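Printed parts came out too tight, how much gap should I leave?
Posted in Workshop and Making, Apr 29, 2023

Posted by Grusent
I'm printing a block puzzle for my niece. It's a tray with a cutout and pieces that drop into it. I drew the pieces the same size as the holes, and now nothing goes in without a mallet. The printer is a Drutard with the stock nozzle, PLA, default settings. I don't want to sand 5 pieces by hand every time I make a set – I'd like to make more for October. Is there a standard gap? And should I shrink the pieces or make the holes bigger?

Flasex
You need clearance. Holes print a bit small and outside walls print a bit big, so a zero gap never fits. Start with 0.2 mm on each side for a snug fit and 0.3 mm for something a kid has to get in and out. Change the pieces and leave the tray alone, as a piece is quick to reprint and the tray takes all night.

Before you redraw anything, check the bottom edge of a piece with your fingernail. If there's a small lip, that's elephant's foot from the first layer being squashed. Raise the nozzle a hair or turn on the compensation setting in your slicer. I had nearly 40 parts in a box that I thought were too big, and all they needed was that lip trimmed off.

Also print a test strip first. Make 6 short slots, each a little wider than the last, and one peg. It will tell you more than a number from me, because every printer and every spool is different.

drutard owner here. just scale it to 98% in the slicer, worked for me
– Langat

Flasex
Scaling works on small parts, but it takes more off the long side than the short side, and it changes the height too. On a long piece you'll end up with slop in one direction. Offset the faces in your drawing program if you can.

For shapes, I'd stay with simple ones and keep the walls thick. 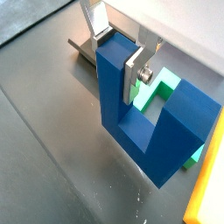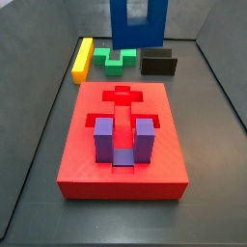
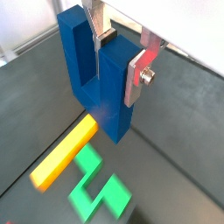
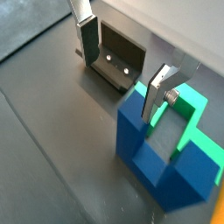

Round the top edges of the holes as well, or add a small chamfer of 1 mm. It guides the piece in and you can get away with a tighter gap below it. If the fit is still stiff after that, rub the sides with a plain candle before you reach for the sandpaper.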